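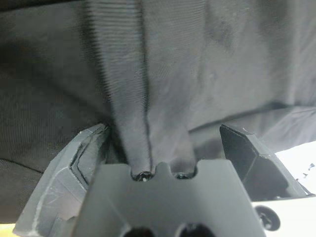 1. Isico two-arm kit, my notes after the trial period

I promised to write when I had used it enough to have an opinion. I work with textiles in Bragança, I am not an engineer, so please read this as the opinion of a customer. The kit is on loan from the Watetville shop and it goes back in March.

2. The close view comes from the small camera at the wrist. You see what the gripper has in front of it, which is a dark grey cloth with a fine rib, and a fold of it going down between the fingers. This view was the main reason I asked for the trial. I wanted to know if one can judge a fold from so near.

3. My answer is yes for the fold and no for the whole garment. The seam line on the grey cloth is very clear. The rib is clear too. But the fabric fills most of the view and then I do not know any more which side of the piece I am looking at. A second camera above the table would help me. It is not in the box and the shop sells it separately.

4. The price. 2000 euros for the pair of arms with both wrist cameras. One arm alone is 540 euros less than half of what I expected to pay, so I was suspicious, and I wrote to ask what is missing. Konrad Gisler from the shop answered the same evening. Missing are the table clamps and the second power cable. I bought the clamps in the ironmonger's here.

5. The manual has 98 pages and the English is good, better than mine. The chapter about calibration should come before the chapter about first movements. I did them in the printed order and had to repeat everything.

6. The gripper body has two rounded notches at the top, with a small bump between them. I like this detail very much. A doubled cloth can sit down into the notches, and the fingers have something to close against. With flat grippers that I tried in the past, thin fabric went to the side.

7. The fingers get marks. Mine are full of scratches and pale rubbed places. For cotton I don't mind. For silk or a fine knit I would first pass a hand over every edge, and I would ask for covers. Archana Kandpal, who has the same kit in Burnodport, puts a thin sleeve on hers and says the grip stays good. I have not tried it yet.

8. Black cloth is the hard exam.

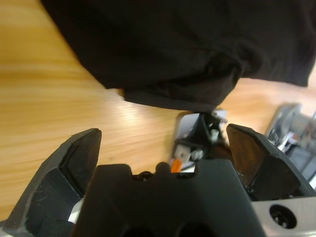

Black cloth over the wooden table, with the other gripper behind it.

9. In this second view the fingers are open and the hem hangs above. My eye can follow the hem, because it curves down near the middle and the table is light. Inside the black part I see only some soft folds and a little shine on the right. If you work mostly with black, put a pale table under it and a lamp from the side.

10. My table is a honey colour and it reflects. There is a pale spot of glare on the wood in that same view. I will try a matt table cover next. Please do not buy a glossy one, I nearly did.

11. Two arms need more room than you think. When one gripper comes close, the other is in its picture, small and blurred, and you must remember which arm you are driving. I put a ribbon on the left handle. It is a poor solution but I make fewer mistakes.

12. Updates: I am on version 2 of the software. It opens faster than the one which came installed. The button for "release" is now beside the button for "home" and I have pressed the wrong one more times than I want to admit. Isico, if you read this, move it please.

13. Would I buy it? For teaching and for small trials with fabric, yes. For folding orders all day, not at this moment. It is too slow for me and I would need the camera above.

14. Several of you asked about noise. It is quieter than my sewing machine. I can have the radio on.

15. Posted February 18, 2018. If you have used the finger sleeves with a ribbed fabric, write to me below, I would like to know which thickness you took.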